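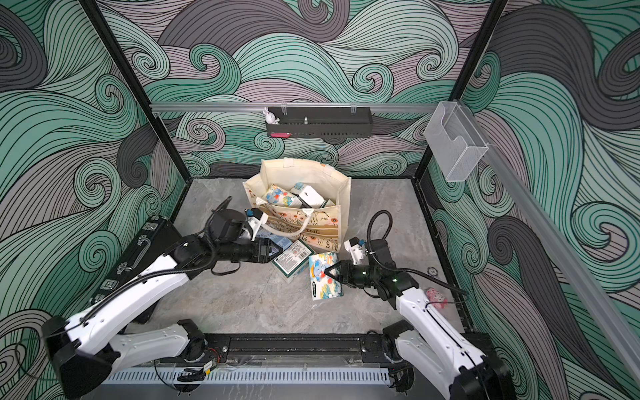

当サイトではCookieを使用しています。閲覧を続けると、使用に同意したものとみなされます。[同意する][設定]

カテゴリ:双腕セル/安全と運用ルール

3. 袋詰め作業を始める前に

いよいよ双腕での袋詰めです!左右の腕が一つのバッグを挟んで働く様子は何度見ても楽しいのですが、楽しく続けるには最初の段取りが肝心。Clumcombe拠点で使っている手順をそのまま載せます。

3.1 準備

1. 非常停止ボタンを押した状態でセルに入り、床の物を確認します。
2. トートバッグを床の中央に立て、持ち手を上に起こします。持ち手が内側に倒れていると、爪が引っかかります。
3. ティッシュなどの小物はバッグの手前に置きます。向きは揃えなくてかまいません。斜めのほうが良い練習になります!
4. ケースや工具箱は壁際に寄せ、腕の可動範囲から外します。
5. 手首のケーブルのたるみを左右とも目で追い、関節に噛んでいないか確かめます。
6. セルを出て扉を閉め、非常停止を解除します。

注記:作業番号は229(片腕)または402(双腕)を選びます。記録はKikixに自動保存されます。

3.2 動作中の決まり

1. 最初の3回は必ず低速で動かします。
2. 左右の爪を同時にバッグの口へ入れないこと。片方が離れてから、もう片方を入れます。
3. 柔らかい包みは、つぶれない最小の把持力から試してください。ぴたりと決まる値が見つかると、本当に気持ちがいいですよ。

注意:小物が落ちても、動作中に手を伸ばさないでください。停止ボタンを押し、両腕が止まったのを見てから拾います。

注意:エラー1248が出たら、再始動の前にベース周りの配線を点検します。

コメント

Etenesh Admasu
2の持ち手の件、うちのGrolleteoでも同じでした。クリップで留めてもいいですか?

Kidus Ejigu
Eteneshさん、留めて大丈夫です!ただし金属製は避けてください。爪の先が傷みます。

ferri_user
9月版にあった低速の設定画面はどこへ移りましたか。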